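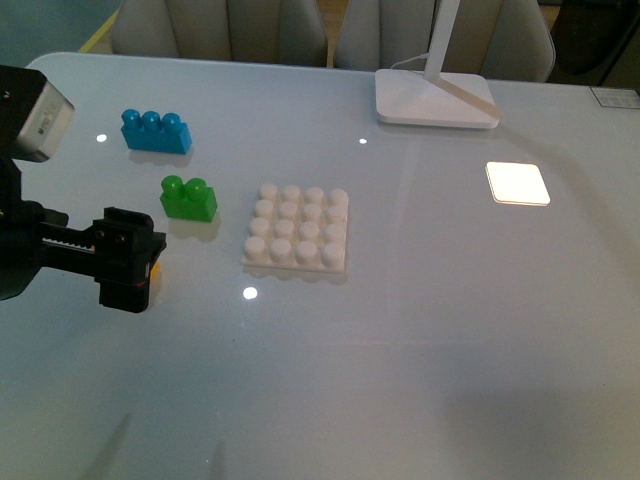
Home Shop Vests Belts Lights Sale Returns Contact

Search products Enter keyword Go

Tramora Hill Vest, 2 flask

Back in stock as of 17 February 2023. Small, medium, large. XL still on order, looks like May.

$37 without flasks. Same price as last season, we had a bunch of fabric left on the roll.

Running vest for long days on hills. Weighs 274 grams in the medium with nothing in it. Sits high on the back, doesn't slap around on the way down. Two front pockets for soft flasks, one zip pocket on the left for keys or a phone if the phone isn't huge. Stretch pouch across the back, open at both ends, so you can stuff a jacket in while moving.

The big change from the old one is the chest straps. Old ones slid on a rail and people kept losing them in the wash. New ones are on sewn loops, five positions, they stay put. Buckles are bigger too. Works with gloves on, thin ones anyway.

Race number goes on the front. There are four little toggles below the flask pockets, no pins needed. If you're running for a charity and have a second bib with the cause on it, that one goes on the back, same toggles. We put those in after the Greenberg Ridge Race, where half the field had a sponsor bib flapping off one pin. Check with your race that a back bib is ok, most dont care.

What's in the bag
Vest, spare toggle, whistle on a cord, care card. No flasks. Any soft flask up to 19 ounces fits the front pockets.

Sizing
Measure around the chest over a shirt, not over a jacket. Between sizes go down, the mesh gives a little. Women's fit is a separate cut, see the Sorwood page for that one.

Washing
Cold, by hand or in a laundry bag. Hang it up. No dryer, the shoulder binding shrinks and then it rubs your neck. Rinse after a salty day even if you skip the wash. 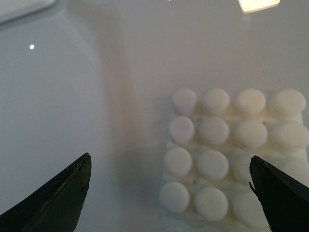

Can I put a water bladder in the back?

Only a small one, and it rides low. There's no hook and no hose loop, so if you always drink from a hose get the Vomuder pack instead. This vest is built for carrying water up front.

Will it chafe?

Depends on you and the shirt. Mesh is soft but the side seams are seams. Do a couple of shorter runs in it before race day, loaded the way you plan to run. Tape under the arms if you know you rub there.

Group orders
Charity teams and clubs, we do a price break on ten or more, mixed sizes fine. Logo printing on the back panel only, one color, white or black. Send the artwork as a vector file please, not a screen shot. Printing adds two weeks, more in spring when everbody wants it at once. Printed vests can't come back unless we messed up.

Returns
Thirty days, unworn, tags on. Try it on over a clean shirt indoors. Straps or zip fail in the first year, send it in and we fix or swap it. Cuts from brambles and fences are on you but we sell a patch kit.

Colors right now: slate, rust, dark green. Rust is low in medium.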